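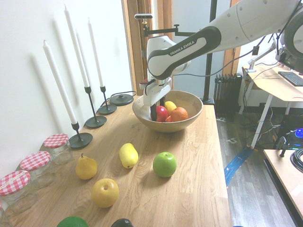

Six months into having an arm on the fruit line at Tretby, so a few notes on what has changed for those of us who pack. It went live in November.

Before that, filling gift bowls was a two-person job all day. At Christmas we sent out up to 1,000 bowls a week, and most of us went home with sore wrists.

The arm does the picking and placing now. One person sets the fruit out for it, checks the bowl and does the wrapping. Ribbons and labels are still done by hand. 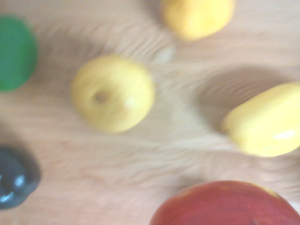

Packing Team, Tretby site

Apples and lemons were the easy part. Pears took longer to get right, and soft fruit we still prefer to do ourselves – a bruised plum means a refund.

No jobs went. Two people moved to the Molico orders, which had been short-staffed for ages, and one trained up on the arm. She got a pay rise for it, and we had to ask for that twice.

What I miss is the chat. You used to have someone opposite you all shift. Now the other bench is on the far side of the room and you end up with the radio.

Breaks are better. The arm can be stopped whenever we like, so nobody waits for a gap in the orders to get a cup of tea.

Rosine Maillard from the day shift has written up how we set the fruit out, 53 lines on two sheets of paper. It's pinned by the door. Please read it before your first turn.

Next thing is the Texier contract, 300 bowls, all mixed fruit. We've asked for a second person on those days. Waiting to hear.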